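**Progress report: Tustus community textile reuse project**
Period covered: July to end of August
Prepared by: Aravind Kurian
Submitted: 2021-09-02

## Status

Collection is running to plan. Sorting is behind plan. Spending is within the approved budget, with one transfer between lines requested below.

## Collection

Eleven drop-off points were open by the end of July, as set out in the grant agreement. Nine are in schools and sports clubs and two are in the Etach shopping arcade. The arcade points fill fastest and are now emptied twice a week. The Yilma school point was closed for nine days while the entrance was repaved, and its bin was moved to the gym.

Intake for the period was 2000 kg. Sportswear made up a larger share than the application assumed, mainly from clubs replacing team kits at the end of the season.

## Sorting and grading

Each item is graded A (resale), B (repair), or C (fiber recovery). The backlog stood at 280 kg on the last working day of August. Two causes were identified:

- Mixed bags from the arcade contain shoes and bedding, and these have to be pulled before weighing.
- Printed polyester takes longer to grade than plain cotton. Cracked or peeling prints move a garment from A to C even when the fabric is sound.

Sipho Ntuli has rewritten the grading sheet so that print condition is checked first. The new sheet has been in use since mid-August. Grading time per bag has dropped, but the period is too short to report a reliable figure.

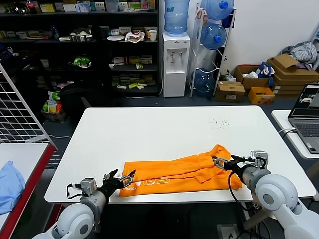

Grade C polyester is still stored on site. Bultus, the fiber recovery contractor, accepts loads of 105 kg or more, with zippers and elastic removed. The first load is being prepared. Trimming is done by hand and was not costed in the original application.

## Budget

Transport is underspent because the two arcade points share a route. We ask for approval to move the unspent transport amount to sorting labor for the next quarter. No increase in the total grant is requested.

## Next period

- Clear the sorting backlog.
- Deliver the first load to Bultus and obtain the weight receipt.
- Post bilingual signs at the arcade points listing items not accepted.
- Confirm winter opening hours with the Yilma school office.

The intake log and signed weight sheets are available on request.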